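The Last Lamp Doctor on Clundik Street

The sign in the window of Zulu Lamp & Fixture says BACK IN 6 MINUTES. It has said so for as long as I have lived in the neighborhood, including the whole of one August when the owner was at her sister's.

Mei-kuen Fu fixes lamps. She does not fix toasters, though people bring them, and she will not look at a phone. Her price list is taped to the register and has one line on it: 22 dollars, more if I sigh.

I came in with a floor lamp I had bought at an estate sale and carried home on the bus, where it got more sympathy than I did. She sighed before I reached the counter.

"Who rewired this?" she asked.

I said I had. She wrote something down.

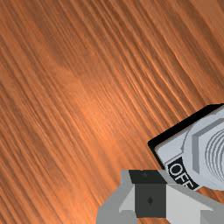 A short history of throwing things out

For most of the last century a broken lamp was a chore. You took it to a shop, the shop gave you a ticket, and you lost the ticket. Somewhere along the way the lamp got cheaper than the visit, and we all became people who put lamps on the curb with a note saying WORKS, which is nearly always a lie.

Fu keeps a ledger of what she has mended since she took over the lease. On the morning I visited she was up to 1,061, and she knew which one she'd regretted. It was shaped like a goose. The customer came back twice to say the goose looked different.

Her one competitor, Florante Dumlao, used to run the repair counter at Dustano, the hardware store across the street. He retired last fall and now spends most afternoons on her spare stool, disagreeing with her about solder. He believes every lamp sold today is built to be glued shut and forgotten. She believes he never owned a small enough screwdriver.

They do agree on the cord. Buy a new one, they say. An old cord with a cracked jacket is no place for sentiment, and unplug the lamp before you so much as look at it. Dumlao told me this three times, glancing at my ticket.

The pair of them ran a free class on 31st October, on the theory that people would be out anyway. Two pirates and a man from the bank showed up. The man from the bank has since rewired his entire hallway and will discuss it if you let him.

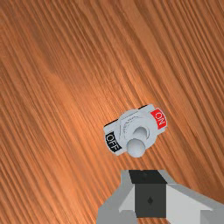
Is an old lamp worth fixing if it costs more than a new one?
Fu's rule is that it is if you'd miss it. A heavy brass base will take new parts for decades, while a bargain lamp will be back on her counter by spring, and she'll sigh at the full rate.

My own bill came to 31 dollars, which I understand to be one long sigh and one short. The lamp stands by my reading chair, leaning a little toward the window. Fu says that's the floor.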